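Home | Guides | Floor Setup | Contact
Print this page | E-mail this page

Section 4: Getting the Vamside picking cell ready for a shift

I wrote this for those of us at Naromen who used to sort returns by hand and now look after the arm that does it. I sorted for years, so believe me, I get that this feels backwards at first (you spend your morning setting up for somebody else to do the reaching!). Give it a couple of weeks.

1. Sign in at the Pliltia screen and set the cell to HOLD. Leave it there until step 6.

2. Check that the bin is lined up with the blue tape on the table. If it has crept, slide it back and look over the orange clamps on the rim.

3. Run your eye down the cable bundle from the big joint to the wrist. Loops are fine, they need slack to turn. A pinched or flattened cable isn't, so call maintenance.

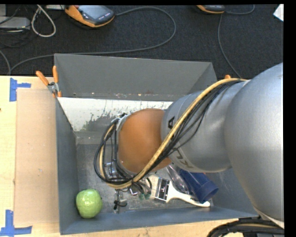
4. Load the bin with a mixed handful, and I do mean mixed. My first week in February I kept setting everything out in tidy rows, old habit, and all I did was waste my own time. Different shapes, any way up, then hands out.

CAUTION: Never reach into the bin to free an item unless the cell is on HOLD and the screen says so. I know you can do it faster than the arm. Don't.

5. Type in the batch size. We run 110 items on a training batch and 639 on a regular one. The field stops at 1,000.

6. Step back behind the floor line, call out "clear," and press RUN.

NOTE: Missed picks go on your list, and this is really the job now. You write down what the item was and how it was lying, and after 2 misses on the same item you take it out and sort it yourself. My shoulders like the new arrangement a lot. I do miss the chatter at the old sorting bench, so we moved the list review to the break table, and that helps.

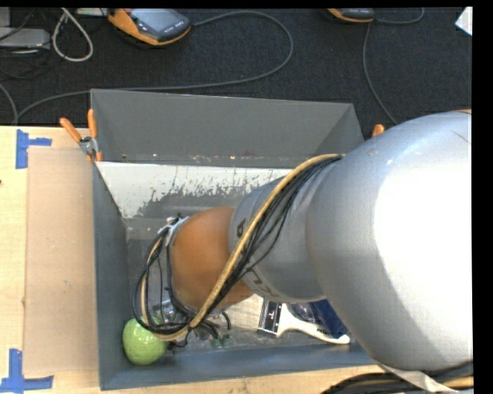
Cheng-en Choi: Can we add something about breaks to step 6? On the old bench you could walk off whenever there was a lull. Now I feel like I have to stand there until the batch is done, and the longer ones really drag.

Good point, and I've asked Yiran Xue to put it in the next version. Until then, press HOLD, write the time on your list and go get your coffee.

Updated 2021-04-12
2 comments | Share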